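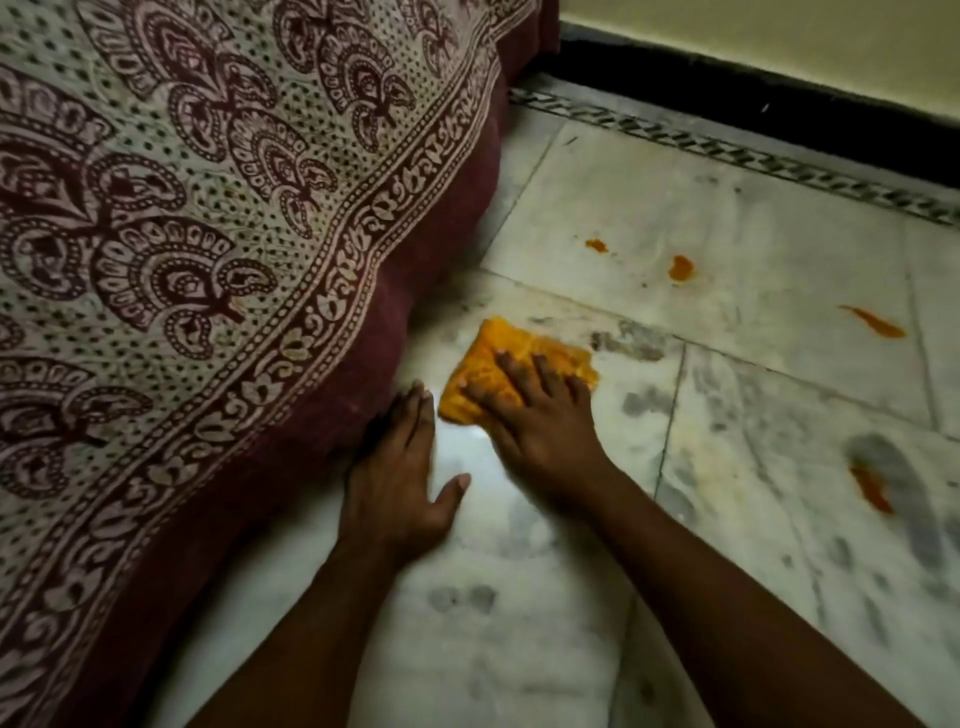
Figure 3. Hand wiping of a marble tile floor beside a bed with a printed sheet; the cloth is folded into a rough rectangle under the right hand.

4.2 Wiping by hand at the edge of the bed

Of all the chores that came up in our household interviews, floor wiping was the one people had the most to say about, and it deserves a little patience here. We spoke with 68 households in the Trurkari and Seso neighborhoods, and when we asked where the floor was hardest to keep clean, the bedroom came up far more often than we had expected (we had gone in with our heads full of kitchens). The strip along the bed is a narrow, awkward place. Bedding hangs down toward it, dust gathers under the overhang, and a long-handled mop tends to push against the fabric. Many people told us they simply get down on the floor with a cloth, as their mothers did, and work along the side of the bed by hand.

The posture in Figure 3 will be familiar to anyone who has done this. One hand is flat on the tile near the hanging cover while the other presses on the cloth. In our coding scheme, which follows the one Rimkutė proposed for laundry work with some small changes of our own, we call this a "braced wipe" – one hand planted, one hand moving. The folded cloth matters too. Several people spoke quite fondly of a good thick rag, and explained that folding it gives you a fresh face to turn to when the first one is dirty.

Marble brings its own troubles. Its gray veining can hide a light film of dirt very well, so that people often judge a tile by its shine, or by feel, and go back over places that were already clean. With heavier marks the question is a different one, namely how much water to put down and how to get it up again before it travels along the grout lines. 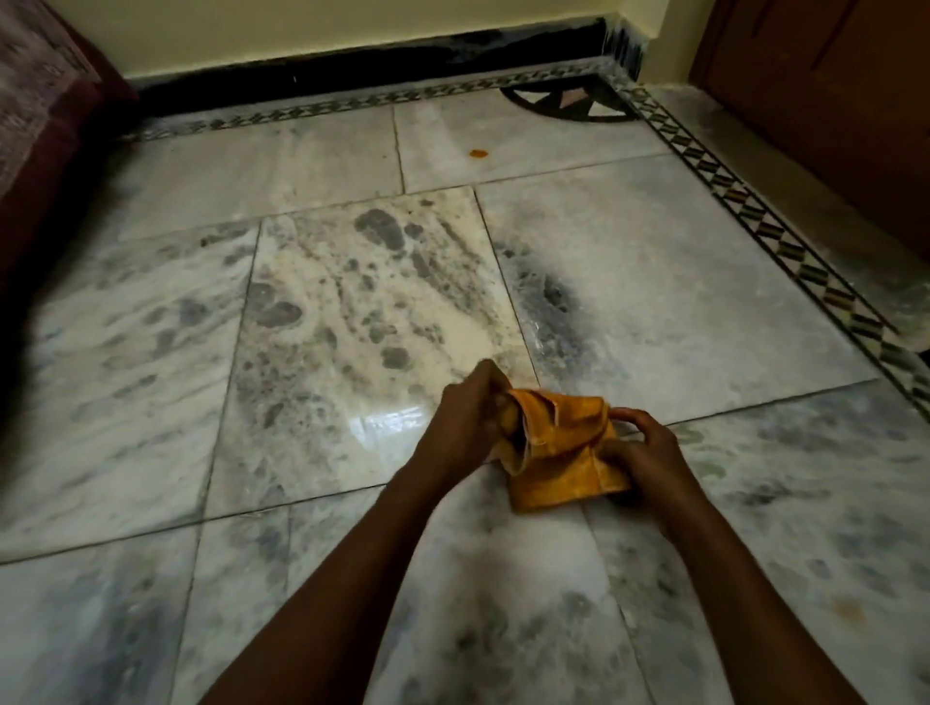 We coded gathering and refolding the cloth as a separate step, and we would encourage others to do the same. In an early round, completed in January, we had lumped it together with wiping, and we lost a good deal by it. Once the two were pulled apart, the 124 wiping episodes in the Oltach set looked much less alike. Some people refolded after every few strokes, and others kept going until the cloth would pick up nothing more. Our colleague Gediminas Org, who did much of the second coding with great good humor, suggested that the refold also gives the knees and back a short rest, and we have kept his remark in mind for Section 5.

Shares: 200 | Comments: 2
Contact | Copyright | Back to top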